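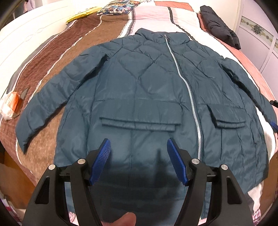 Valentin Courtois 来信说，上一篇里我给出的共和四年雪月三日对应的公历日期早了一天，应当是1795年12月24日，而不是23日；他还问，同一卷里其余的日期是不是都用同一个函数换算的。

是同一个函数，而且整个共和四年都错了一天。勘误已经加在旧文末尾，这一篇记录错误的来源和重新换算的过程，方便以后查对。

## 错在哪里

法国共和历换算公历，难点只在岁首和闰年。每年十二个月，每月三十天，年末加五个补充日，闰年加六个，这部分没有争议。岁首按1793年的法令，定在巴黎真太阳时秋分所在的那一天，因此闰年由天文观测决定，不按固定间隔推算。共和历实际施行期间，闰年是三年、七年和十一年。

罗姆（Romme）后来提出过一套仿格里历的算术置闰规则，四年一闰，世纪年另作处理。这套规则没有正式实施。不少现成的换算程序采用它，理由是可以无限外推，写起来也短。按罗姆规则，闰年落在四年、八年、十二年。

两套规则的差别集中在三个年份：

| 共和年 | 岁首（实际施行） | 岁首（罗姆规则） |
|---|---|---|
| 四年 | 1795年9月23日 | 1795年9月22日 |
| 八年 | 1799年9月23日 | 1799年9月22日 |
| 十二年 | 1803年9月24日 | 1803年9月23日 |

其他年份两者一致，所以抽样检查时很容易漏过去。我当初核对用的几个日期，热月九日、雾月十八日，一个在二年，一个在八年。二年那条当然对得上。八年那条本来应当暴露问题，雾月十八日是1799年11月9日，这个谁都记得；可是我翻了当时的笔记，验证雾月那条用的是纸本对照表，没有走程序。这是我的疏忽。

## 材料的情况

Hoarau 商号的账册我整理到现在，共有6卷，已录入1,690条。每条包括日期、对方户名、货物、金额和备注。录入表我自己叫它 Trino，一张平表，没有做关系拆分，日期占三列：原文照录、解析后的共和历年月日、换算后的公历。

保留原文照录这一列，这次证明是必要的。解析和换算都可以重跑，原文丢了就只能回去看原件。

账册里至少能分出4种笔迹。不同的人写日期的习惯不一样，大致如下：

- 第一种写全称，月名拼写规范，年份用罗马数字。
- 第二种月名缩写，雨月（pluviôse）和牧月（prairial）都可能缩成一个 p 加一条横线，只能看前后条目判断。
- 第三种年份经常省略，只在翻页后的首条写出。
- 第四种共和历与旧历并写，旧历在后，用括号括住。

第四种最有用。并写的旧历日期是记账人自己换算的，等于留下了一份同时代的对照。我把这部分条目全部抽出来，与程序结果逐条相减，四年的条目差值整齐地为一天，五年的条目差值为零。Courtois 的判断由此可以确认，不需要借助任何现代换算表。
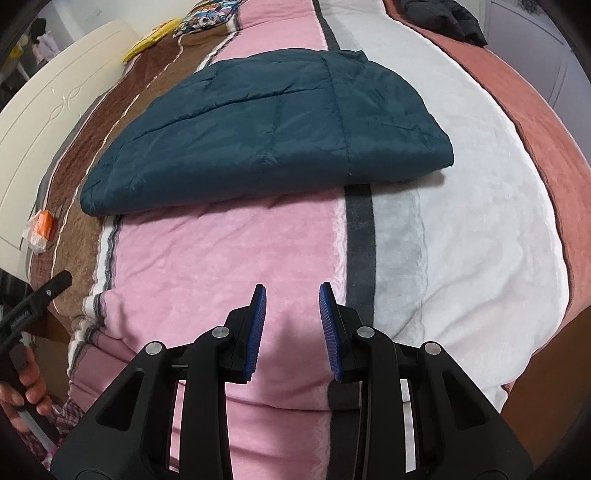

当然，记账人也会算错。最典型的是1800年初。1800年在格里历中不是闰年，二月只有二十八天，但已经有人按四年一闰的习惯多算出一个2月29日。共和八年风月一日是1800年2月20日，往后数，风月十日应为3月1日。账册在这一处写的是2月29日，接下来的几条都跟着晚了一天，直到换页才改回来。录入时我照抄原文，公历列按正确的换算填写，备注列注明“原注旧历有误”。

有一点要提醒同样在做这类材料的人。八年这一段，罗姆规则的误差是早一天，记账人的误差也是在3月1日以后早一天，两个错误方向相同，相减正好得零。如果只看差值，会以为这几条没有问题。我第一次跑对比时就是这样放过去的，第二次把八年单独列出来，以风月之前的条目作对照，才看见前半段差一天、后半段不差。

## 修改后的做法

不再用公式。施行期内的共和年份总共只有十四个，最后一年还不完整，直接把每年岁首的公历日期写成一张查找表，换算时取岁首加上偏移天数即可：

```
偏移 = (月序 - 1) * 30 + (日 - 1)
公历 = 岁首表[共和年] + 偏移
```

补充日按第十三个月处理，三、七、十一年允许取到第六日，其他年份取到第六日则报错。上限设在十四年雪月十日，即1805年12月31日，此后的共和历日期一律报错，转人工检查。偏移的加法用格里历日期类型来做，1800年的二月由它处理，不要自己写月份天数的数组。

旬日名另作一个校验字段。共和历每月三旬，旬内第几日与日期的个位数直接对应，凡是原文写了旬日名的，取个位数比对，不一致就标出。这个校验查不出年份错误，但能查出“十三”和“三十”之类的误读，我录入时这类错误比换算错误还多。

缩写月名的歧义，目前没有自动办法。雨月与牧月相隔四个月，通常看前后条目的顺序就能定。难办的是另页补记的条目，顺序本身不可靠，这些我在解析列留空，只保留原文。

## 对已发表内容的影响

旧文里引用了四年、八年、十二年日期的共6处，已全部改过。其中有一处影响到论述：我曾写 Dromurstead 的一笔汇票在到期前一天结清，并据此推测双方关系较为宽松。改正之后，结清日就是到期日，这个推测撤回。

Raphaël Jacquet 在上一篇下面问，Ulten 那批信件的日期是否受影响。不受影响。信件写的都是旧历，没有经过换算程序。不过把信件与账册按日期对接时，凡是接到这三个共和年份的，都要重新对一遍，原先相差一天而被我判为“不匹配”的，现在有可能匹配得上。这部分还没有做。

还有一个问题没有解决。十二年的果月里有两条并写日期，与新的查找表差两天，前后条目却都正常。笔迹属于第四种，数字清楚，不像误读。可能是记账日与成交日分开写了，也可能是抄自别的底稿。我暂时在备注列标为“存疑”，公历列以共和历为准。如果有人在别的商号账册里见过同样的写法，请在下面留言，附上共和历和旧历两种原文。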